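Clidard Publishes Good Practice Guide for Home Robots, Asks Industry to Read It Before Framing It

For immediate release

July 11, 2020

Clidard, the working group on conduct for household manipulation robots, has released the first edition of its good practice guide. It runs to 89 pages, which is 23 more than we promised and a good deal fewer than we were sent. The guide covers robots with arms and grippers that work in ordinary homes, picking things up and putting them down again, preferably somewhere the owner can find them.

It is a voluntary guide. Clidard has no power to fine anyone or shut anything off, and the most severe measure at our disposal is a letter. We have written several. They were polite and one of them got a reply.

Work on the guide began when three member firms, Wuvemden, Brultitz and Castellanos, compared their in-house rules and found that they agreed on almost everything except what the words meant. One firm's "safe stop" let the gripper open. Another's kept it shut. The third used the phrase for the button on the wall. All three had been telling customers that their machines performed a safe stop, and all three were telling the truth.

"We spent the first two meetings on the word 'stop,'" said Man-sik Chae, who edited the guide. "People outside the field assume that was a waste of time. People inside the field ask which definition won."

For the record, the definition that won says the arm ceases to move and the gripper holds what it is holding at the force it was already using, until a person tells it otherwise. Exceptions are listed in section two. The exception for fingers, hair and pets comes first, and it reverses the rule: if the thing in the gripper might be alive, let go.

What the guide asks for

The guide is built on a simple idea, that a home is not a small warehouse. Warehouses have painted lines. Homes have a chair that was over there yesterday. Most of the existing rules borrowed by home robot makers were written for places with fences and training days, and they read oddly when the trained operator is a man in socks looking for his phone.

Section three deals with floors. A robot working close to the floor must be set up for the floor it is working on, and the firm that sets it up must write down which floors it tried. Polished stone and tile throw back light in ways that upset depth readings, and patterned stone offers a camera plenty of edges that aren't edges. The guide asks for trials on at least one plain floor, one patterned floor and one floor with a sheen. Carpet is treated separately, at length, and with some bitterness.

Section four covers glass. Glass doors, shower panels and low mirrors must be entered in the robot's map by hand before the arm is allowed to reach within arm's length of them. A good many engineers told us during the comment period that their systems can see glass perfectly well. We thanked them, and the requirement stays.

Section five is about reaching down. When a gripper comes in over an object on the floor, the guide asks for a slow final approach, a set height at which the arm pauses, and a check that the fingers will clear whatever is lying next to the thing being picked up. Flat objects get their own paragraph. A box has sides to hold. A board, a tray or a magazine has an edge the thickness of a pencil and a strong preference for staying where it is, and the temptation is to push harder. The guide says don't. If a flat object has not been gripped after two tries, the robot stops and asks.

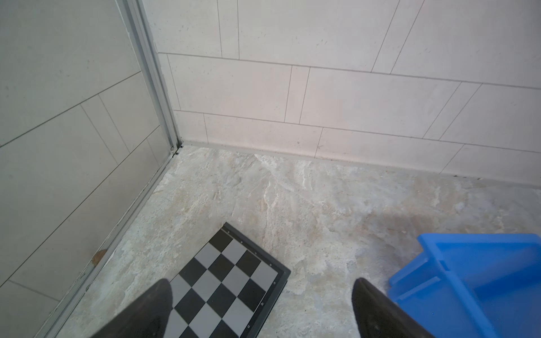

Section six, on crates and other open containers, drew the most comments, over 80 in all, and we have read them so that you don't have to. The disagreement was over whether a robot may move a container to make room for itself. Wuvemden held that it may. Brultitz held that it may not, on the grounds that people put things where they want them. Castellanos suggested that people put things where they happened to be standing when they got tired of carrying them, and this was entered into the minutes as a technical comment.

The compromise is that a robot may slide an empty container a short distance, must leave a container with anything in it alone, and must be able to tell the difference. Firms whose robots can't tell the difference are invited to treat every container as full. Several of us do this at home already.

Records, and who gets to see them

A robot with a camera near its gripper sees a great deal of a home from an angle the owner seldom uses. It sees the grout. It sees the corner behind the door. The guide takes the view that a person who agrees to have a robot tidy a floor has not agreed to have that floor discussed.

Section seven therefore asks firms to do the following:

Tell the household, in words a tired person can follow, when the cameras are recording and when they are only looking.

Keep recordings for 9 days unless the household agrees to a longer period in writing.

Use recordings to find out what went wrong with a task, and not to score the housekeeping. Any note on a recording must be about the robot.

Let the household see what was kept, and delete it when asked, without a retention offer.

The third item was added after a reviewer read through the notes attached to a set of trial recordings and found more remarks about dust than about grip failures. The notes were accurate, according to Chae. "They were thorough, even. They just weren't any of our business."

Bathrooms and bedrooms get an extra rule. Recording in those rooms is off by default and has to be turned on for each visit. A setting that was switched on once and has stayed on ever since does not count as consent, however convenient it has been.

Things the guide does not do

It does not rank products. We were asked to, chiefly by firms that expected to come first.

It does not cover robots that only vacuum. They have their own rules and their own troubles.

It does not set a speed limit for arms. We tried. The members agreed that there should be one number, and each of them brought it. The guide instead asks every firm to publish the top speed its arm will reach when a person is in the room, along with how the robot knows that a person is in the room. We expect the second answer to make better reading than the first.

It also has nothing to say about whether robots should put games away while someone is still playing them. That was raised from the floor at the last open meeting and referred to a later edition.

How firms can take part

A firm that wants to say it follows the guide fills in a checklist, signs it, and posts it where customers can read it before they buy. Boxes may be left unchecked, but each unchecked box needs a sentence of explanation in the space provided. The space is small on purpose. "We are working on it" will be accepted once per box, and the date will be printed beside it.

Wuvemden, Brultitz and Castellanos have each agreed to post a completed checklist by the end of July. None of the three has every box checked, and we would have been suspicious otherwise. Brultitz has asked for more space under section four.

Comments on the first edition are open to anyone, including people who own a robot, people who build them, and people who live with someone who does either. Please give the section number. Comments that begin "Surely" will be read last.

Availability

The guide is free to download from the Clidard website, in a full edition and in a short one meant for households. The short one leaves out the appendix on terms, so readers will have to take our word for "stop." Printed copies can be had for the cost of postage.

About Clidard

Clidard is a working group of firms and individuals concerned with how robots behave in homes. It is paid for by its members in equal shares, an arrangement each of them has described as unfair. It meets every other month and publishes its minutes, including the parts about lunch.

Press contact: Man-sik Chae, editor, Clidard. Requests for interviews should go through the contact form on the website. Requests for a robot to appear in a photo shoot should go to the member firms, who will want to know what kind of floor you have.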